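Gililham Two-Hand Gripper Practice Kit

Item 1221 | Training and good practice | Ships from Clusville

The Gililham Two-Hand Gripper Practice Kit is a printed and laminated set of working rules for teams that use hand-held grippers in pairs on soft goods: shirts, towels, pillowcases, light blankets. It is written for the people holding the tools and for whoever checks their recordings at the end of a shift. It does not include grippers.

We put the kit together after supplying spare finger pads to sites that all asked the same questions. How far do the fingers open before a pinch? Where does the cable go? Who decides that a fold has to be done over? The answers were usually on a whiteboard, and they changed when the whiteboard got wiped.

What is in the box

Rule book, spiral bound, 5 chapters
Wall sheet, laminated, for the start-of-shift check
Tag pad, 300 tear-off tags for grippers pulled from use
Log book for pad changes and cable checks
Bultetti pad gauge, plastic, for checking finger pad wear

What the rules cover

Chapter 1 is the start-of-shift check. Look at the pads, the linkage joints, the cable and the indicator light, in that order. A pad with a torn edge gets changed before the first fold. A joint that feels loose means the gripper is tagged and set aside, and the tag stays on until the repair is in the log.

Chapter 2 is handling. Take hold of cloth at a corner or a folded edge. Open the fingers fully before moving in, close once, and keep the grip until the cloth is where it should be. If the cloth slips, stop, open, and start that grip again. Do not nudge it into place with a bare hand. When both grippers are on the same piece, one leads and the other waits clear of it until needed.

Chapter 3 is cables. Route the cable so it leaves from the back of the tool and never goes under a knee or a chair wheel. If a cable falls across the work, finish the grip you are in and then move it. Sleeves and drawstrings get the same treatment: push them back or tie them up before you start.

Chapter 4 is the work surface. Beds, sofas and tables are all allowed. Patterned covers are allowed too, and we suggest using several – a team that only ever works on a plain white sheet will have a narrow set of recordings. Clear away anything the tool could snag on within arm's reach. Furniture farther back can stay where it is.

Chapter 5 is records. Every session gets a sheet with the tool numbers, the garment type, the surface and the number of restarts. Restarts are not marked against the operator. Sites that penalize them tend to see fewer restarts written down, and the same bad grips.
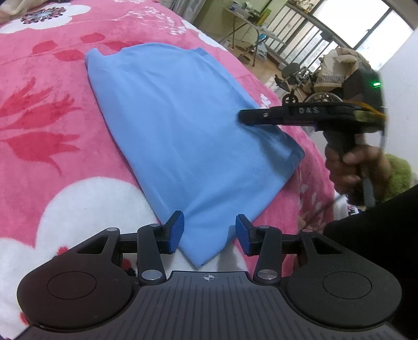
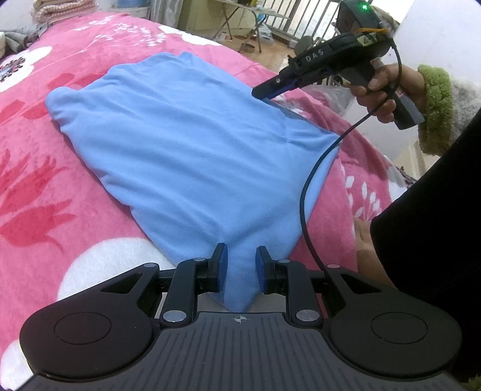
Two-gripper work on a light blue cloth, on a bed with a flowered pink cover.

Using the wall sheet

The wall sheet is the part that gets used most. It is printed on both sides. The front has the check from Chapter 1 in large type, and the back has the handling rules in short form. Hang it at eye level near the charging station. It wipes clean with a damp cloth, but solvent cleaners will lift the print.

Fitting in with your own rules

The kit is a house standard. It is not a certification and it does not replace your local safety rules or the manual that came with your grippers. Where the manual is stricter, follow the manual. There is a blank page after each chapter for site notes, and we would like you to use it.

Available versions

Standard kit – one rule book, one wall sheet, as listed above.
Site kit – 2 rule books, 2 wall sheets, one tag pad, one log book, one pad gauge.
Quansah edition – same rules with wider page margins and larger type, for reading at a bench.

Refills for the tag pad and log book are sold separately. The pad gauge can be ordered alone.

Ordering and returns

Orders placed before noon leave Clusville the same day. Unused kits can be returned in the original box. Opened tag pads cannot be returned. The rule book is revised each September, and registered sites get the changed pages by mail at no charge. To register, send in the card from inside the back cover.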